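The gripper project at Drindodville, one year in

The robotics club at Drindodville College runs in a former metalwork room, two evenings a week during term. Its present project is a set of hand-held grippers, used to record how a person handles cloth so that a robot arm can be trained on the same movements. We spoke to the club's lead tutor and to two second-year students who look after the hardware and the recordings.

The tutor began with the choice of a hand-held tool. The club owns one arm, an Enance bench unit, and a queue for it had formed by the second month. "With one arm you get one student working and the rest watching," she said. "A hand-held gripper with the same fingers as the arm lets several of them collect at once. The arm is only needed for testing."

The mechanism is a parallel-jaw design. Linkage arms on each side keep the fingers upright as they open and close, and the pivots run in brass bushings. The first version had no bushings. According to the hardware student, the holes in the plastic went oval after 78 recordings, and the tips no longer met at the same point.

"You could feel it as play in the handle," he said. "On a block it made no difference. On thin cloth the tips would close beside the edge and pick up nothing. I drilled the holes out, pressed in the bushings and checked each arm with a pin gauge. The play went down to something I couldn't measure with what we have here."

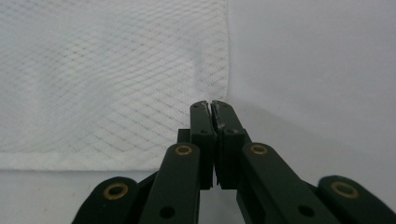
Cloth was set as the task by the regional competition, which the club will enter at Zalldale in June. Teams must pick up a piece of fabric by a corner, fold it once and put it down inside a marked area. Points are lost for creases and for touching the table too hard.

The student in charge of recordings said that mesh had been the hardest material to work with. "It is light, so it moves when the tips come near it. A cotton cloth stays where you put it. With mesh you have to come in low and slowly, and close before you lift. We wrote that down as a rule after the first batch, as everyone was doing it differently."

The club has 611 recordings at present. Of these, 332 are kept for training. The rest were dropped for missed grasps, for a hand passing in front of the lens, or for a start position outside the agreed zone. She does the sorting herself and keeps a sheet with the reason for each rejection.

"The sheet is more use than I expected," she said. "Most of the missed grasps came from one approach angle, so we changed the table height. It went up by 17 millimetres, on packing strips."

Asked about wear, the hardware student said that finger pads are treated as spare parts. They scuff along the inner faces, and he replaces them when the closing gap changes. Light scratching is left alone. Printing a new pair takes an evening, and the old screws are reused.

Money for the bushings and filament came from Sánchez, a local machine shop, which also let the students use its reamers. The tutor said the club would not ask for a second arm this year. She would prefer a better camera mount and a second set of linkages, cut from sheet, to compare with the printed ones.

The arm has so far folded cotton under competition rules but has not yet completed a full run with mesh. The next tests will use a slower closing speed, with the gripper width logged at every step. The recordings student has asked for the room to be left set up between sessions, and the college has agreed to this until the end of May.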